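The Drawer Under the Sink

Rodica Dobre has lived in the same row house in Prurelthorpe long enough to have redone the bathroom twice. The first time she picked a pedestal sink. It looked good in the showroom, and for years everything she owned for her face, teeth and hair sat on the windowsill, the toilet tank or the floor.

The second time she started with a list of what had to go where. The list had 67 items on it. She crossed out the ones she hadn't used since the previous winter and took what was left to Stanciu, a two-person cabinet shop in Elness that builds mostly kitchens but will do a vanity if the calendar allows.

"I didn't ask them for a style," she says. "I asked them where the hairpins would go."

Bathroom vanities have a plumbing problem. The sink bowl takes up the top of the cabinet, the drain takes up the middle, and most stock units deal with this by gluing a false drawer front over the bowl and leaving a dark cupboard below. People put cleaning spray in there, and then a second bottle of cleaning spray when they can't find the first.

A small shop can do better. At Stanciu they measure the bowl and the trap before drawing anything, then work out how much depth is left for a drawer. A shallow one is often enough. Combs, tweezers, nail clippers and travel toothpaste are all flat things, and in a deep drawer they end up in a heap. 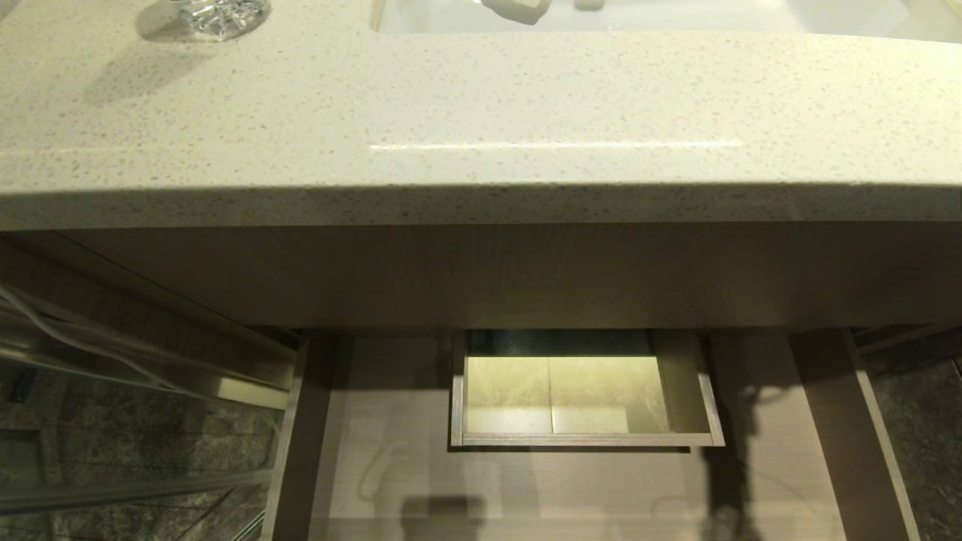

A shallow drawer pulled out below the apron panel, in the same light taupe wood veneer. The countertop is speckled quartz.

Veneer in a bathroom makes some buyers nervous. The shop's view is that it holds up fine if the edges are sealed and people wipe up standing water. Steam does less harm than a wet washcloth left over a drawer front all weekend. Dobre keeps a hook by the door for the washcloths now.

The countertop took longer to settle. She wanted marble and was talked out of it by her sister, who has marble and a ring on it from a bottle of mouthwash. Quartz doesn't need sealing, and a speckled pattern hides dried drops and stray face powder between cleanings. It also hides a dropped contact lens, so there is a cost.

Budget was the other argument. Dobre had put aside $2000 for the cabinet and went over by $500, most of it on drawer slides and a second visit to move a pipe. She could have saved the money by accepting a fixed panel. She says she'd have resented it every morning.

For anyone working with a vanity they already own, some of this can be borrowed. Empty the drawer completely and wash it. Put back only what gets used at the sink in a normal week — medicine is better off in a dry closet anyway. Small trays help, but measure the inside of the drawer first, front to back as well as side to side, and check the height with the drawer closed. Prasoditz sells trays in low sizes that fit most shallow drawers, and cut-down shoebox lids work while you decide.

Dobre cleans hers out on a Sunday when she remembers. The last time, she found a house key she had already paid to replace.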